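Workshop tips: trying out grippers and arms on a small table

I keep this page for people who have a pair of small arms at home or in a shared workshop and who want to compare fingers, cameras and controllers without losing every weekend. It grew from my own notebook. My English is from books and from work, so please excuse a stiff sentence now and then. I update it when I learn something, last time in January.

Before you compare anything

Change one thing at a time. It sounds simple, but when a parcel comes with new fingers and a new camera, it is very hard to leave one of them in the box. I lost two evenings in this way. The grip became worse and I could not say if the fingers were guilty or the camera angle. Now the second parcel stays closed on the shelf.

Write the settings on paper and not only in the software. My controller forgets its limits after an update, and then the notebook is the only witness. I write the date, the finger type, the closing force, the speed and the colour of the table surface.

Warm the arms first. I let both of them move slowly for ten minutes with nothing in the fingers. The joints of mine are stiffer in a cold garage, and the first tries of the morning are always the worst in my tables.

Choosing fingers

I have three kinds. The first are the straight hard fingers that came with the arms. The second are the Jendine soft pads, which you glue over the hard ones. The third is a pair of curved fingers that a neighbour at the Guimarães workshop printed for me in grey plastic.

The hard fingers are best for anything thin with a flat side: a spoon, a ruler, the edge of a tray. They are poor for round things, as they touch only at one line and the object turns away. If you must use them for round objects, close slowly and go lower than you think.

The Jendine pads are kinder to soft objects. They also collect dust, and a dusty pad slides. Wipe them with a damp cloth before each set of tries and let them dry fully. I tried once with alcohol and the pads became shiny and hard at the tips, so water only.

The curved fingers hold a ball very well and almost nothing else. For a long object they need to come exactly across the middle, otherwise it tips out on one side. I still keep them, but they are for one job.

Cables at the wrist

Leave a loop. When the cable is tight, the wrist pulls against it at the end of its turn and the position is wrong by some millimetres, which you will blame on the camera. When the loop is too long, it sweeps over the table and moves your objects. Turn the wrist by hand to both ends, with the power off, and look at where the loop goes. Then fix it with a soft strap that you can open again. Do not use hard plastic ties near a joint – they cut the cover of the cable in time.

The camera

Put it high and look down, if you have only one. A low camera gives prettier video, but one arm hides behind the other exactly when you want to see the fingers.

Set the exposure by hand. A white table fools the automatic setting and everything on it becomes dark. I fix the white balance to 4000 and use the same lamp in the morning and in the evening. If the surface is glossy, move the lamp to the side until the bright spot leaves the working area. A sheet of baking paper in front of the lamp also helps, with enough distance so that it does not get hot.

Do not forget shadows. An arm throws one over the tray it is reaching into, and if your software looks for colours, a red thing in the shadow is not the same red any more. I test every colour twice, one time with the arm parked and one time with the arm above.

Controllers

I have used two, the small Gomstead box and the older Incombe board. With the Gomstead I could start in one afternoon, and the menus are clear. The force setting has big steps, however, and between "too loose" and "too strong" there is sometimes nothing. The Incombe has fine steps and a terrible manual. I stay with the Incombe for soft objects and lend the Gomstead to beginners.

Whatever box you have, find the stop button before you find the start button, and put it where your left hand is when your right hand is on the mouse.

What to put on the table

Play food from a toy kitchen is very good value. You get round, long and small shapes in one bag, the colours are strong, and it does not spoil under the lamp like my real fruit did.

Give each kind its own container, and choose containers of different colours. Keep them near the corners so that the middle stays free for both arms. Five of each kind is enough for me. With more, they lie on top of each other and you are testing your luck and no longer the fingers.

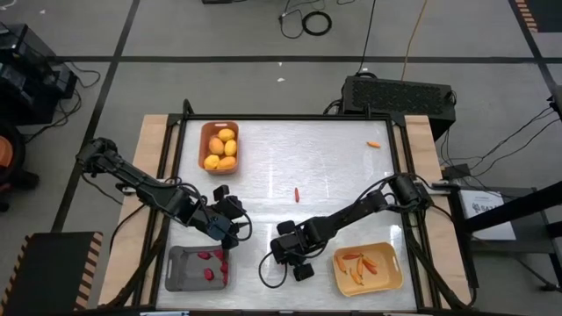

Carrots are the hardest of the set, in my experience. They are long and narrow, so the direction of the gripper matters, and when they lie at all angles in one tray the fingers often touch a second one. Start with a single carrot on the bare surface, away from any edge. When this goes well, turn it a quarter and repeat. Only after that should you pick from the tray.

Strawberries are small and the fingers come down almost to the floor of the tray. Set the lowest height with a piece of cardboard under the tips, then take the cardboard away. Yellow round fruit in a basket is easier, but the wall of the basket is in the way of the wrist, so come straight from above and leave the tilting for later.

If you use two arms, decide which half belongs to which. I let them share only a narrow strip in the middle, and one must wait while the other is inside it. Two grippers that meet at full speed make an ugly noise and cost you a finger set.

How many tries

I do 40 tries for each finger and each object. With ten, my favourite always won, which tells more about me than about the finger. Put a mark on paper after every try, also for the bad ones, and write one word about how it failed: slipped, missed, pushed, dropped. This word is more useful later than the percentage.

Number your recordings and never use a number again. My good carrot set begins at 3436 and ends at 3448, with the calibration clips included, and I can still find it in a minute. The older ones, which I named "test new" and "test new better", I had to delete.

Cleaning up

Park the arms low before you cut the power, or hold them with your hand, as many small arms fall down when the motors let go. Wipe the table with a dry cloth. Coil the spare cables and keep them off the place where your feet go. The soft pads I cover with a clean sock until the next time.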